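The Tray Situation

I bought a tray because the internet told me a tray makes things look intentional. A mug on a counter is a mug you forgot to wash. A mug on a tray is a beverage station, and I'm told people will pay extra for a house that has one.

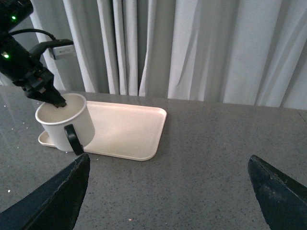 The tray came from Gelteo and set me back 39 dollars, a lot for something whose job is to be underneath. The website called the color "Fornness." I call it cream before lunch and pink after, depending on what the curtain is letting through.

My original plan had a sugar bowl in it, and a small plant. The plant lasted 5 days. The sugar bowl went back in the cupboard, where the sugar is.
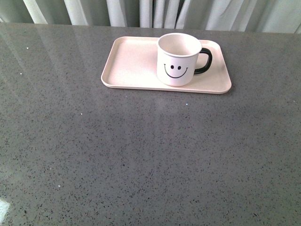

The Ayala counter, in speckled gray. Hides everything except crumbs.

I did look at a bigger tray, the 85 dollar one with handles, but I have carried exactly zero things to another room on this one, so handles felt like showing off.

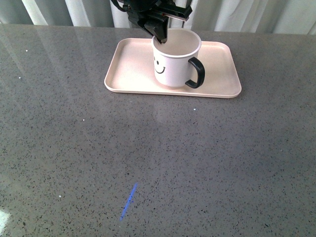 Kitchen, December

The mug has a smiley face on it and cost far less than the tray. It gets all the compliments. Guests say hello to it. I have yet to hear a word about the rounded corners.

Next job is the curtain, which I like, but it behaves like a bedsheet whenever the window is open.
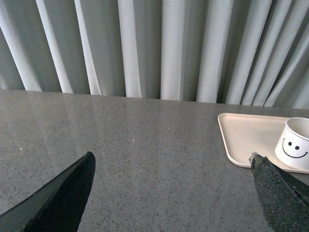

I've been pricing blinds. The first quote was 200 dollars, so the curtain stays until spring, and I may iron it.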